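Rultetti control software: frequently asked questions
Last updated 28/10/2020 by Géza Szénási

These are the questions that come up most often from labs setting up Rultetti for tabletop grasping. If yours isn't covered, write to the Veltby list and one of us will pick it up.

What does Rultetti do?
It takes depth data from a fixed sensor, proposes grasps, plans a collision-free path and streams joint targets to the arm. It doesn't replace the safety controller that came with your robot, and it shouldn't be used as one.

Which objects are supported out of the box?
The default grasp set covers bowls, cups and small boxes. Bowls are the usual starting point, as the rim gives the planner plenty of candidates.

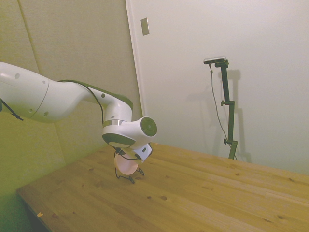 How many grasp candidates should I ask for?
Set the limit to 200 for a single object. Going to 500 slows the planner noticeably and seldom changes which grasp gets chosen.

Why does the planner reject a grasp that looks fine to me?
Usually it's the cable model. Rultetti treats cabling on the arm as a soft volume around each link, and the default volume is generous. Open the collision view, switch on the cable layer and see which link is coloured red. You can shrink the volume per link, but leave the wrist alone until you've watched a few slow runs.

How does a rim grasp work?
One finger goes inside the bowl and the other stays outside. The planner picks the approach angle first, then the finger opening.
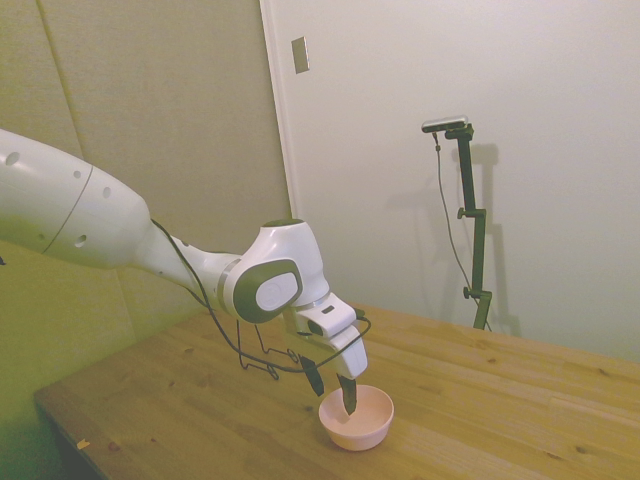
Rim grasp on a pale pink bowl, right finger inside the rim.

Do I need to recalibrate if I bump the sensor stand?
Yes. Run the calibration routine again, even if the overlay still looks right. It takes 30 poses, and the results go into the Vass folder beside your arm configuration.

Can I use a wrist camera as well as the fixed one?
You can, from the August release onwards. The wrist view is used for refinement only — the first object estimate always comes from the fixed sensor. Keep the exposure locked on both, or the colour matching will drift between views. 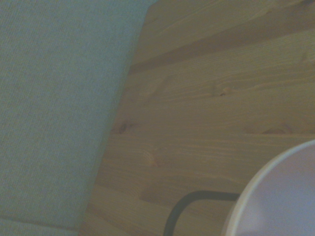

If the object is only partly in the wrist view, refinement is skipped and the planner carries on with the first estimate. You'll see a "partial view" line in the log. To force a second look, set the retry flag and the arm will shift sideways before trying again.

What control rate should I use?
The default is 100 Hz. Barnabás Kiss maintains the streaming driver at Birnbridge and is the person to ask if your controller needs something different.

Where are the logs kept?
In the run folder, one file per attempt. Attach the whole file when you report a fault, including the planner header at the top.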